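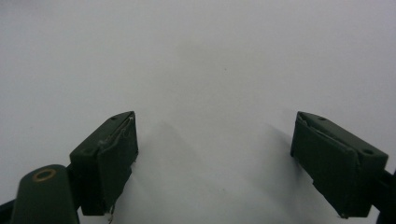 Section 5. Surface prep and first wipe-down

Applies to: Dodora wall panels and worktops, pale finishes only. For dark finishes use the Jara sheet, the steps are not the same.

Before you start

Panels ship with a thin factory film residue. It has to come off before anything gets mounted, labeled or sealed. Skip this and the edge strip will lift, usually at the corners first.

You need:
Two clean cotton cloths, lint free
Bucket, lukewarm water
Dish soap, plain, no added scent or color
Lilley surface cleaner (part 154)
Soft brush for the joints
A desk lamp or flashlight

NOTE: Pale finishes show everything. Wash hands first. No hand cream.

5.1 Dry pass

1. Clear the whole surface. Take off tape, stickers, pencil notes, packing corners.
2. Brush the joints from top to bottom. Lightly.
3. Wipe with a dry cloth, one direction only. Don't scrub in circles.
4. Shake the cloth out away from the panel. Fold to a clean side and go again.
5. Hold the lamp low and to one side. Look across the panel, not straight at it. Loose threads and grit show up as small shadows.
6. Pick threads off by hand. A wet cloth just smears them into the joint.

CAUTION: Grit under a wet cloth scratches. Finish the dry pass completly before any water goes on.

5.2 Wet pass

1. One small squirt of soap per bucket. More is not better – you will be rinsing all afternoon.
2. Wring the cloth out hard. Damp, no drips.
3. Start at the bottom and work up. Runs on a dry panel leave marks, runs on a damp one mostly don't.
4. Overlap each stroke by half a cloth.
5. Rinse with the second cloth and plain water.
6. Dry right away with a fresh side. Do not leave to air dry.

Change the water when it goes gray. On worktops bigger than 3000 mm do one half, rinse, dry, then the other half.

5.3 Stubborn marks

Scuffs from packing: Lilley cleaner on the cloth, never straight on the panel. Wait a minute, wipe, rinse.

Glue from labels: warm soapy water, cloth laid flat over the spot for ten minutes. Then roll the glue off with your thumb. No blades. No scouring pads.

Pencil: white eraser first, damp cloth after.

Marker: try the cleaner twice. If it's still there, stop. Stronger solvents take the sheen off and you can't get it back.

CAUTION: No bleach, acetone, paint thinner or powder cleaners on any pale finish. Warranty does not cover solvent damage.

5.4 Checking the finish

Look at it in daylight if you can. Lamps make one end look warmer and the other end gray, and people call us about color mismatch when it's only the light. Move the lamp. If the patch moves with it, the panel is fine.

If the patch stays put:
Wipe the spot again and dry it
Check for soap haze (rub with a dry cloth, haze comes off)
Compare with the sample chip in the bag
Still there – stop and don't mount the panel

Write down the batch number from the back before you contact Punisport, the dealer desk. Form 978, the short one. They can't match a panel with out it.

5.5 Before the edge strip goes on

Let the panel stand overnight at room temperature. Joints hold water longer than the face does, so press a dry paper towel along each one. Towel comes away damp, give it another few hours.

Keep cups, tools and cardboard off the surface in the meantime. Printed cardboard especially, the ink transfers.

NOTE: If the room is still being sanded or painted, cover with a clean bedsheet. Plastic traps damp.

Go to Section 6, Edge strip and corners.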